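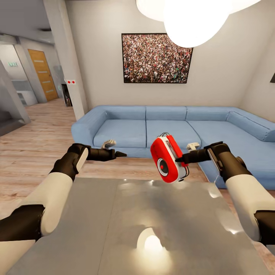 Two-arm setup in simulation. Device in the right gripper, left gripper empty.

Endton fault

The Endton fault (also early release, or "the Endton drop" in older notes) is a failure of two-arm robot handover in which the giving gripper opens before the receiving gripper has a hold. The object falls. First logged in the Stilero simulator, later on hardware at the Endton site, hence the name. Affects the Betancur handover controller, version 2 only.

Contents
Background
Fault
Discovery
Hardware incident
Cause
Fix
Safety notes
See also

Background

Betancur is a controller for passing small objects from one arm to the other over a table. Written at Vedwood, a robotics shop that mostly did bin picking before that. Handover is meant to run in four stages: approach, contact, shared hold, release. During shared hold both grippers squeeze the object and the giving arm waits for a signal that the other side is carrying some of the load. Only then does it let go.

Version 1 used a fixed wait. Slow, but it didn't drop things. Version 2 swapped the wait for a force check to save time on each pass.

Stilero is the simulator used for most of the testing. Rooms, tables, household objects, two arms. Tests are run in furnished rooms so the vision part has some clutter to deal with.

Fault

In a faulty run the giving arm skips shared hold completely. It goes from approach to release, fingers open, and the object drops to the table or off the edge of it. The receiving arm usually carries on, closes on air and reports a good grasp. Run gets marked as passed. This last part is why it took so long to find.

Objects with a rounded shell are the worst case in simulation, they roll after landing. Boxes tend to stay put.

Discovery

Found by Nhyira Nartey, a test engineer at Vedwood, in June. Nartey was checking a batch of 1569 simulated handovers, all marked passed, and replayed a few to look at something else (a lighting problem). One showed the object on the floor. A full replay of the batch turned up 16 drops.

The report was first closed as a physics glitch in Stilero. Reopened after the hardware incident, see below.

Hardware incident

The same fault occured on real arms at Endton during an evening session. The giving arm released a metal test weight over the near edge of the bench. The weight landed on an operator's foot. Bruising, safety shoes worn, no time off work. The operator had stepped inside the marked line to straighten a cable while the arms were moving, which the site rules did not allow.

Work on version 2 stopped for nine days. Log from the arm showed shared hold lasting zero control steps, same as in the simulated drops.

Cause

The force check compared the load on the giving wrist with a stored value. The stored value was taken when the object was first picked up. If the arm was still speeding up at that moment the reading came out too high, and a few seconds later, with the arm at rest, the normal load looked like a drop in weight. Controller took this as the other arm lifting. Release.

A second bug hid the first. Grasp success on the receiving side was judged from the close command having finished, with no check on finger width. An empty gripper that closed fully counted as a hold.

Fix

Version 3 takes the stored value only after the arm has been still, and needs contact on both grippers before the force check starts. Finger width is now part of the success test. The fixed wait came back as an option, off by default. Some users at Endton leave it on.

Old results from version 2 were not withdrawn but carry a note. Pass rates from that version should be read with teh note in mind.

Safety notes

Current guidance for Betancur users:
Keep feet and hands outside the marked line while either arm is powered.
No sharp, hot or heavy objects in handover tests.
Cables routed and tied before start, never during a run.
Replay a sample of passed runs as well as the failed ones.
Version 2 must not be used on hardware.

See also

Grasp detection
Force threshold
Shared hold
Emergency stop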